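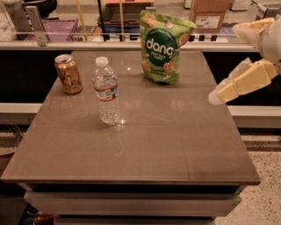 Last changed: October 4, 2018

The Bag Run

Past midnight at Stovico and I still had the table set. Can, bottle, bag. Always in that order, left to right-ish, the bag at the back where the arm had to think about it.

The method was mine, so the blame was going to be mine too. Everyone else at Zastis trained on the grab. Show it the grab, show it again, reward the grab. I wanted to train on the wait. The half second before, when the fingers hang there and the thing hasn't picked yet. I called it the hover score. Flestier paid for one season of it. The season ended in December.

Run 236. I said the word.

"Chips."

Gripper came in from the right, pale and knuckly, and stopped. Hung off the edge of the table, one fingertip pointing down. I watched the numbers instead of the arm, which you're not supposed to do. Bottle, high. Can, low. Bag, climbing. Bottle still high. It always loved the bottle. Something about the shine on that tabletop, two bottles for the price of one, the real one and the one hanging upside down in the gloss. We had lost most of the summer to that reflection. I'd begged for a matte cloth and been told that kitchens dont come with cloths.

Bag, higher. Bottle, dropping.

Then it went. Over the brown top, past the bottle without a touch, pinched the crimp at the top of the bag and lifted. Crackle. Loudest sound in the building.

I wrote it down. Hover of 3 seconds, long, correct. Next.

Here was the result, the thing I'd been sitting on for eight days without telling anybody. When it waited long, it was right. When it waited short, it was wrong, or lucky. The Bhattacharjee test said that was no accident, and I ran the test again becuase I didn't trust it, and then again in the morning with coffee. Same answer. You could throw out every camera on the far side of the grab and still know how it would end. Just from the hanging there.

So, a machine that shows its doubt. I had a paper, probably. A title, a graph, a bad first paragraph.

What I didn't have was run 237.

Reset the table. Bag back by the rear edge, standing up, a bit more wrinkled than it started the night. Can in its corner. Bottle turned so the label faced front. Sat down. Opened my mouth to say the word and my phone lit up on the bench. Flestier. They wanted to know whether to renew, and could I say by morning. Yes or no was fine.

I put it face down.

The arm had come in by itself. It does that, ready position, I wrote that code. Off the right side of the table, fingertip down, not moving. No word given, so nothing to score. The hover clock ran anyway. 3. 8. I should of stopped it. I let it go and looked at the phone and then didn't look at the phone.

At 988 I said, "Can."

It moved first.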